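Clindska forum > Perception and planning > Wrist cam depth on dark glossy tile, planner refuses everything

grout_whisperer
Running Leite on top of the stock Clindska planner, sim only for now. The bathroom set from the Drirthorpe scene pack was picked by someone who hates me, because it's black marble everywhere. The depth estimate falls apart, the collision map fills up with junk, and the planner decides the safest plan is no plan. Log says 3,000 candidate grasps sampled, 2 kept, both of them inside a wall.

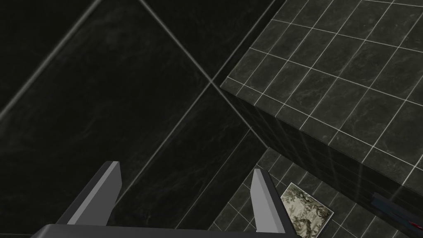 My depth net is stereo, RGB only, no cheating with the sim's depth buffer. It does fine wherever there's texture to match. So the small tiles on top of the block come back nice and flat, and the side face of the same block, nearly black with a bit of sheen, comes back as a canyon. The card on the lower floor right by that face is what I want to pick up. As far as my map is concerned it sits on the lip of a bottomless pit.

nullspace_ned
Turn on the depth buffer and go have lunch.

grout_whisperer
Then it works in sim and I get to have this exact thread again on hardware. Pass.

torque_wench
What's your confidence cutoff? Leite ships with one that was clearly tuned on somebody's oak desk. Raise it, and mark the low confidence pixels as unknown instead of occupied. Clindska treats those two differently if you set the flag, which is documented in a changelog and no place else.

grout_whisperer
Flag set. Down to 789 voxels of junk from 1,005. I'll alert the press.
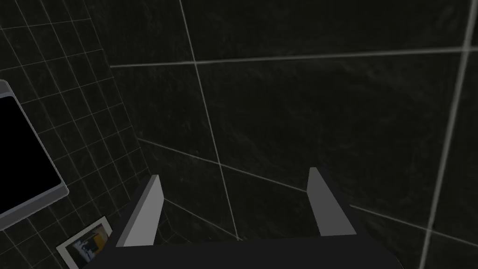

Plane fitting is the next thing I tried, on the theory that a room is mostly planes and I should quit asking the net for opinions on each pixel. The right wrist view is where it gets stupid. The large tiles give me a handful of long grout lines and a whole lot of black between them, so RANSAC grabs whatever edges it can find and invents a ramp. The small-tile wall on the left fits first try every time. Then there's that panel with the silver rim, solid black inside, which my map has filed as a tunnel.

nullspace_ned
You have line features and known tile sizes. Use the grout as a fiducial. Enoslow has a grid fitter that does this.

torque_wench
Please don't. The Enoslow fitter assumes one tile size per scene and you've got two. It will average them and be very confident about it.

nullspace_ned
You can run it per segment.

torque_wench
You can, if you already have the segments, and getting those is the whole problem.

grout_whisperer
Tried it per segment with hand-drawn masks just to settle this. Works great on the small tiles, which already worked. On the big ones it wants more crossings than the view has. Going to try moving the wrist a little and fusing a few views before fitting. Will post numbers if they're not embarrassing.

torque_wench
Post them anyway.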